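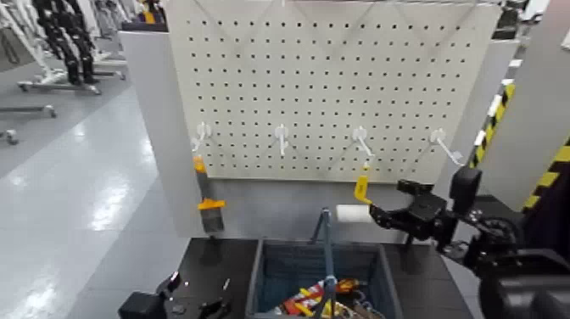

Fig. 1 - The pegboard and basket, tool on the left hook.

## Pegboard storage for a shared bench - project report

Eustaquio Sandoval, submitted 04/06/2019

### Why this

Shared bench at Rukbridge is always a mess. Things get put down, then buried, then bought again. Brief was to sort out small items using the wall space behind the table, no drilling into the wall itself. Budget was tight so no cabinets.

### What we used

- white pegboard panel, round holes in a regular grid
- four white hooks, one row, low down on the board
- blue-grey basket with mesh sides and a tall handle
- black table, already there

Looked at the Nodau rail system first. Nice, but you have to buy their own hooks and the spacing is fixed. Pegboard won.

### Layout

Hooks went in one row, spaced nearly evenly. First version had them in two rows and the longer tools in the top row hung over the things below. Moved everything to one row after a week - much easier to reach, also easier to see what is missing.

Basket stands on the table under the board. It takes the packets and odds and ends that have no loop or hole to hang by. Tall handle is good for lifting but it comes up close to the bottom of the board, so the basket has to be slid forward first. Should of measured that before buying.

### Testing

Asked people on the Muriithi course to fetch an item and put it back. 164 tries in all, 37 went back in the wrong place. Most of the wrong ones were basket items left on the table. Hanging items did better. Before the pegboard we logged 55 wrong in the same number of tries, so an improvment but not a huge one.

### Problems

- hooks can twist in the holes if you pull sideways
- rolls need something to hang from, they won't stay on a bare hook
- basket fills up and then you are digging again

### Next

Labels above each hook, ordered for July. A second, shallower basket. Maybe outlines drawn on the board for the tools - Dikik workshop does this and people there seem to like it. Still need to check the weight limit for the panel, supplier has not replied yet.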